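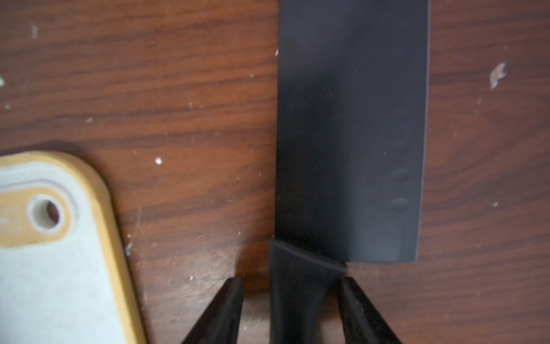
Your questions about the Cloltau rider pass

I've been writing about buses and trains in Cloltau long enough that my inbox fills up every time the fares change. The new capped pass has set a record, so I've put the questions I get most in one place. I'm a rider with a blog and I don't work for the transit office, so if your case is weird, please call them too.

What is the capped pass, in plain words?

You tap your card the way you always did. Once you've spent 15 dollars in a week, the rest of that week is free. You don't sign up for a plan and you don't have to guess ahead of time how much you'll ride, which was my big gripe with the old monthly ticket. I bought that thing every month for years and I'm pretty sure I lost money on it each summer.

Does it work on the Henance line?

Yes, all the way to the end. Henance used to be its own fare zone with its own paper tickets (I still find them in coat pockets), but it came into the city system in November. The only catch is the express bus, which adds 2 dollars per trip, and that extra doesn't count toward your cap. I think that's a mistake and I've said so at two public meetings.

I only commute a few days a week. Is it worth switching?

There's nothing to switch, so you can't really get it wrong! If you never hit the cap you just pay the regular single fare. People who work from home part of the week are the ones who got burned by monthly tickets, and they come out ahead now.

Who's paying for all this?

The city set aside money in its spring budget, and the rest is supposed to come from parking fees downtown. Whether the parking money shows up is the part I worry about. Sihan Tang, who teaches economics at the college and was kind enough to let me pester her over coffee, told me the cheap fare helps most in places where people already have a bus near their door. If your stop has one bus an hour, a low price doesn't do a lot for you. I'd love to see the next budget put more into evening service.

Can my kids use my card?

No, one card per person. Kids under 5 ride free with you. Older kids get their own card at half fare, and their cap is half as well. You can pick one up at the Kiss Street counter, but bring something with the kid's birth date on it. I forgot and had to go back.

My employer gives us a travel allowance. What happens to that?

It depends on how they pay it. If it goes into your paycheck, nothing changes. If it's loaded on a Cirel card, you can link that card to your transit account on the website - look under "payment," then "other cards." It took me three tries and a different browser. A reader told me her company's limit is 500 dollars a year, so check yours before you link it and let it run.

What if I forget to tap off?

You get charged the longest fare for that route. You can ask for it back online, and mine came through fine, but you only get two of those a year. After that you eat the cost.

Does the week start when I first tap?

It doesn't, and this trips up a lot of people. The week is fixed and resets overnight for everyone at 3 a.m., so a late trip home still counts with the day you started out. Night shift folks, that one's for you.

Will the price stay where it is?

It's locked until the next budget vote. After that, who knows. If you want it to stay, write to your council member and tell them what you used to spend and what you spend now. Short letters are fine, mine was five lines.

I have a question you didn't answer.

Leave it in the comments and I'll add it when I update the page. Please don't send me your card number - people keep doing that!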